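Ticket 39 – Resside, módulo de turnos automáticos
Estado: abierto (reabierto)
Prioridad: alta
Abierto por: Nurhan Gökçe
Asignado a: Tadeusz Górecki
Fecha: August 30, 2022

Resumen: el asistente reasigna solo las visitas de mantenimiento y deja a técnicos con dos avisos a la misma hora. Empezó con la actualización de agosto. Antes iba bien, o al menos no nos enterábamos.

Qué esperamos: que proponga el cambio y espere a que alguien de coordinación le dé a aceptar. Así estaba configurado.

Qué pasa: lo aplica directamente. El técnico recibe el aviso en el móvil, el cliente también, y coordinación lo ve cuando ya llaman enfadados.

Pasos para reproducir
Entrar con perfil de coordinación.
Crear visita de duración larga, cualquier zona.
Marcar al técnico asignado como no disponible.
Esperar. A los 55 segundos la visita ya tiene otro nombre, sin pantalla de confirmacion.

Probado hasta ahora
– Cerrar sesión, borrar caché, otro navegador. Igual.
– Desactivar "decisiones automáticas" en ajustes. La casilla se queda desmarcada pero sigue reasignando.
– Quitar la integración con Trasteteck. Nada, no viene de ahí.
– Bajar el umbral de confianza al mínimo. Peor, movió más visitas.
– Subirlo al máximo. Deja de mover las cortas, las largas las sigue tocando.

Nota de Tadeusz: miro el registro. La llamada al modelo devuelve código 200 y el sistema lo toma como "aprobado". O sea, confunde que la petición ha llegado bien con que una persona ha dicho que sí. Falta comprobarlo en el entorno de pruebas, ahora mismo está caído.

Nota de Nurhan: mientras tanto hemos vuelto a la hoja de cálculo. Müzeyyen Canpolat reparte las visitas a mano, como antes. Tarda más pero no hay duplicados. En la reunión salió otra vez lo de si el programa venía a quitarle el puesto, no es el sitio para hablarlo pero lo dejo puesto, que luego se dice que no se avisó.

Nota de Tadeusz: entorno de pruebas arriba. Confirmado lo del código. Cuatro visitas creadas, las 4 reasignadas sin pedir permiso. Abro aviso al proveedor, Plusness, y adjunto el registro entero. Parche provisional: cortar la escritura del asistente en la agenda, que solo pueda leer. Se pierde la propuesta automática, ya lo sé.

Nota de Nurhan: parche puesto en producción. De momento no mueve nada. No cerrar hasta que conteste Plusness, la otra vez se cerró y volvio a pasar. Y por favor que alguien mire las notificaciones, al cliente le siguen llegando dos por visita.

Adjuntos 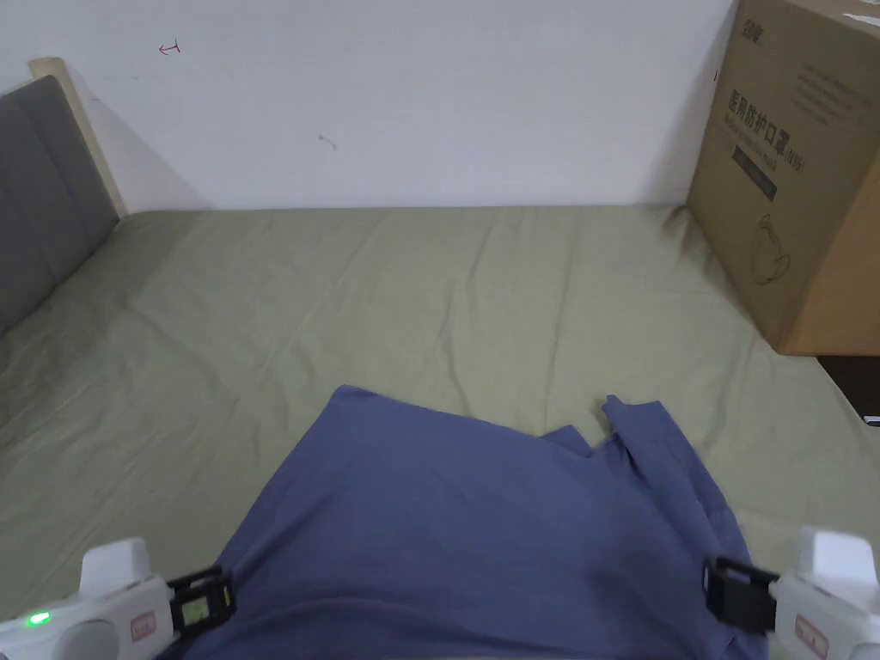
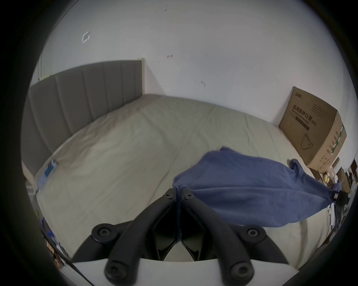
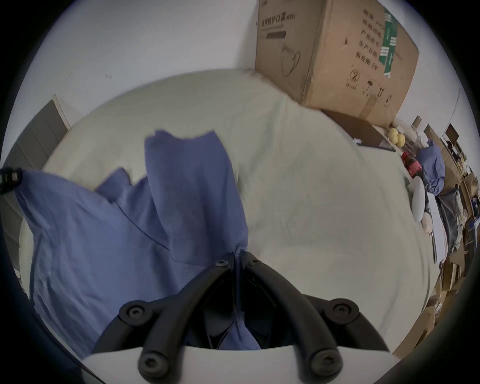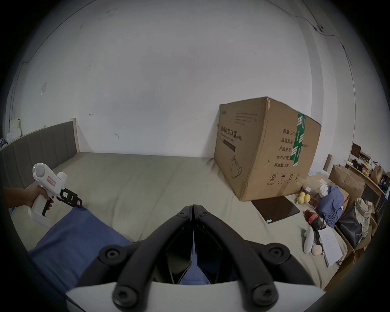
Defne Kaplan: a nosotros nos pasa lo mismo en la otra delegación, con visitas cortas también. Lo de dejarlo en solo lectura funciona, pero ojo, al reiniciar el servicio recupera el permiso de escritura y hay que volver a quitarlo. Lo de las notificaciones dobles es otra cosa, creo, eso ya lo hacía en la versión anterior. ¿Abro ticket aparte o lo metéis en este?

Nota de Tadeusz: aparte, por favor. Y pásame la hora del último reinicio, que aquí no lo he visto todavía.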